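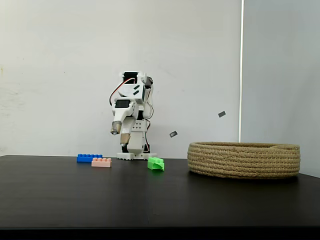
lab_purchasing, 12/09/2023
The Stirinstead teaching lab requests comments on its equipment plan for the coming year. We propose to buy 6 small servo arms from Droteck, with delivery in March. Each station would be fitted out as at present, with a black tabletop, a few toy bricks and a rope basket. The budget line also covers spare servos at 5 percent of the arm cost.

mwest_53
I do not support the spares figure. Our department set aside 30 percent for the same class of arm and used all of it before the second term. Servos and cables should be priced as consumables.

lab_purchasing
The point is noted. Droteck includes a one-year warranty, and the lower figure was set on that basis.
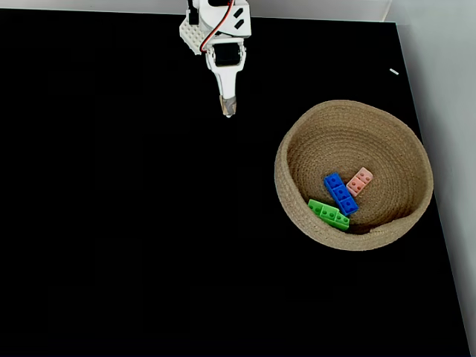
Arm with taped fingertip; bricks in the basket.

gridplate
Does the warranty remain valid once tape has been applied to the fingertip? The Misano contract excluded any change to the gripper. I would request a written answer before the order is placed.

mwest_53
Agreed. I would also ask for a second quotation from Wu, whose arms accept the same brackets.

lab_purchasing
Both requests will be forwarded. We do not intend to change the number of arms. The spares line remains open for comment.

gridplate
In that case, please list the baskets and bricks separately. They should not be charged to capital.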